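3. Planificación del equipo y del presupuesto

3.1. Alcance de esta sección

Esta sección trata la selección y la compra del equipo necesario para poner en marcha una célula Jimuslow de dos brazos con cámara en la muñeca. Está dirigida al responsable de compras y al integrador. La instalación mecánica se describe en la sección 4 y la calibración en la sección 5.

Complete los pasos de 3.2 a 3.5 en el orden indicado. El formulario de pedido (anexo B) no se admite sin la hoja de requisitos firmada.

3.2. Definición de la tarea

1. Anote en la hoja de requisitos los objetos que se van a manipular, con su anchura mínima y máxima y su masa.

2. Indique si la tarea exige uno o dos brazos. Una tarea requiere dos brazos cuando una mano debe sujetar la pieza mientras la otra actúa sobre ella, o cuando la pieza pasa de una mano a otra.

3. Mida la superficie de trabajo y las paredes u obstáculos próximos. Registre el material de cada superficie: madera, piedra, azulejo, mosaico, metal, plástico.

4. Anote las zonas oscuras o sin iluminación directa que queden dentro del alcance de los brazos, entre ellas huecos, hornacinas y bajos de armario.

5. Entregue la hoja al integrador antes de solicitar ofertas.

Nota: la anchura de los objetos se mide en la orientación en que se van a coger. Una pieza plana puede caber en la pinza de canto y no caber de cara.

3.3. Simulación previa a la compra

La licencia de simulación se contrata por separado y es la primera partida que debe aprobarse. Permite comprobar el alcance, la apertura de pinza y la visibilidad de las cámaras antes de comprometer el gasto en hardware.

1. Solicite la licencia a Posico. El plazo de activación es de 4 días laborables.

2. Cargue el modelo del entorno. Si no dispone de modelo propio, utilice uno de los entornos incluidos y sustituya las dimensiones principales por las medidas tomadas en 3.2.

3. Asigne a cada superficie una textura parecida a la real. Conserve el tamaño de las teselas y el color de las juntas. Un revestimiento uniforme no pone a prueba el sistema de visión del mismo modo que un mosaico de pieza pequeña.

4. Coloque los dos brazos en la posición de montaje prevista.

5. Abra la vista de la cámara de la muñeca derecha con la pinza abierta y sin carga. Compruebe que los dos dedos son visibles y que no tapan la zona de agarre.

6. Acerque la mano a las superficies verticales y repita la comprobación.

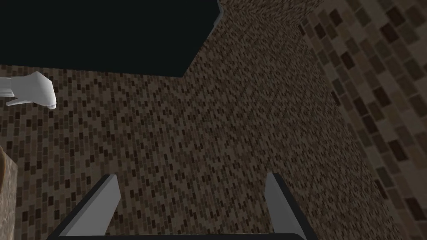
7. Ejecute la tarea 200 veces con posiciones iniciales variadas. Guarde el registro completo, incluidas las ejecuciones fallidas.

8. Clasifique los fallos en tres grupos: alcance, agarre y visión. Los fallos de alcance obligan a revisar la posición de montaje; los de agarre, el modelo de dedo; los de visión, la iluminación o la cámara.

Precaución: no apruebe la compra de los brazos mientras queden fallos de alcance sin explicar. El cambio de modelo de brazo después de la entrega conlleva gastos de devolución y una nueva placa de montaje.

Nota: la simulación no reproduce el desgaste de los dedos, la suciedad en la óptica ni las holguras del soporte. Reserve una partida para ensayos en planta (véase 3.4, paso 5).

3.4. Preparación del presupuesto

1. Introduzca en la hoja de cálculo las partidas principales: brazos, pinzas, cámaras de muñeca, controlador, bancada, protecciones y licencias.

2. Añada los dedos de repuesto. El juego de dedos paralelos Jondix tiene un precio de tarifa de 199 euros. Prevea un juego adicional por mano para el primer año.

3. Añada la iluminación auxiliar si en la hoja de requisitos figuran zonas oscuras. La lámpara de bancada Munteanu cuesta 400 euros, soporte incluido. El cableado se presupuesta aparte.

4. Incluya el transporte, el seguro y la formación de los operarios. Estas partidas no aparecen en la oferta base.

5. Incluya las horas de ensayo en planta. El integrador facilita la estimación a partir de los fallos registrados en 3.3.

6. Separe los costes únicos de los recurrentes. Las licencias de simulación y el contrato de mantenimiento son recurrentes y se renuevan en marzo, con independencia de la fecha de alta.

Precaución: las ofertas de distribuidores externos pueden incluir pinzas con brida distinta. Exija por escrito la referencia de la brida. Los adaptadores alargan la muñeca, desplazan el punto de agarre respecto a la cámara e invalidan los resultados de la simulación.

Nota: si la tarea requiere un solo brazo pero está prevista una ampliación, compre desde el principio la bancada de dos posiciones y el controlador doble. El segundo brazo puede pedirse más adelante con la misma referencia.

3.5. Revisión y pedido

1. Envíe al integrador la hoja de requisitos, el registro de simulación y el presupuesto. Los tres documentos deben llevar el mismo número de proyecto.

2. Espere la confirmación técnica. Las consultas sobre compatibilidad de pinzas las atiende Felicja Wysocka; las relativas a licencias y plazos, Majdi Hattar.

3. Corrija las observaciones y genere una versión nueva del presupuesto. No sobrescriba la anterior.

4. Firme el formulario del anexo B y adjunte el plano de la zona de instalación, con las tomas eléctricas y la posición de las protecciones.

5. Compruebe en el acuse de recibo las referencias de brazo, brida, dedos y cámara. Cualquier discrepancia debe comunicarse antes de las 12:00 del día siguiente; pasada esa hora, el pedido entra en preparación y las modificaciones se tramitan como pedido nuevo.

Conserve el registro de simulación hasta la aceptación de la célula. Los resultados de la sección 6 se comparan con él partida por partida.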